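How to Budget for a Two-Arm Bench Cell Without Fooling Yourself

Every quote I have read for a small two-arm setup gets the arms right and everything else wrong. If you are planning to automate fiddly bench work, such as putting prints into frames, start from the job and work back to the price list.

Step 1. Write the job down as separate motions

Framing sounds like one task. On paper it is a list: pick up the backing, square the print, lay the clear sheet, bring the frame over, line up the corners. Mark each line "one hand" or "two hands." If only a couple of lines need two hands, ask whether a simple fixture would cover them. A fixture is cheap and doesn't need software updates.

Step 2. Split the quote

Our quote from Sanden came in at $3,302 for the pair of arms with grippers, and the sales page made it sound like the end of the matter. Make your own columns instead:

Arms and grippers
Mounting plate, rail and table
Cameras, fixed and wrist
Cables, controller boards, power
Enclosure panels and lighting
Spare fingers
Your own hours

The last column is the one people leave blank. Put a number in it, even a bad one.

Step 3. Look at the work up close before you sign

Ask the seller for views from a fixed camera and from the wrist, with your parts on the table. Thin, flat, shiny parts are the hard case, and demo reels love foam blocks.
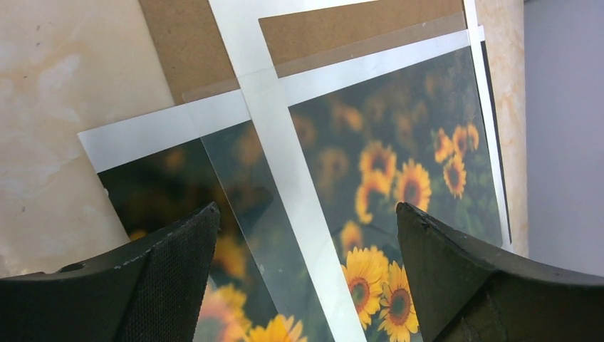
Sunflower prints and frame parts, with grippers at work.

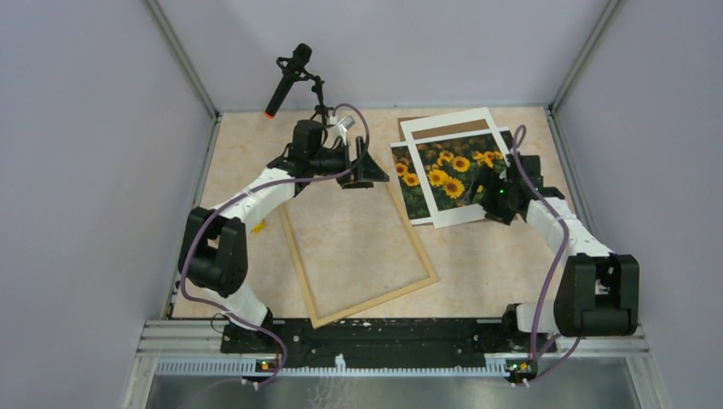

Sorker told us to skip the wrist cameras and save the money – Randel, on the shop's planning thread, disagreed: "You can't judge a clear sheet lying on a print from across the table. I'd cut the enclosure first and keep the wrist view. And add a line for scrapped prints, you'll want it by October."

I took the point about scrap and added the line. I am still not sold on cutting the enclosure, as stray light is its own headache.

Step 4. Set a stop rule

Pick a trial size before you spend. We use 1,000 attempts on the real parts, logged, including the ugly ones. Whitlock offered a rental for the trial with 2 sets of spare fingers, and I would take that over a purchase discount every time.

Step 5. Buy in 3 payments

One on order, one on delivery, one after the trial. If a seller won't agree to hold the last payment until your own parts have been run, move on to the next quote.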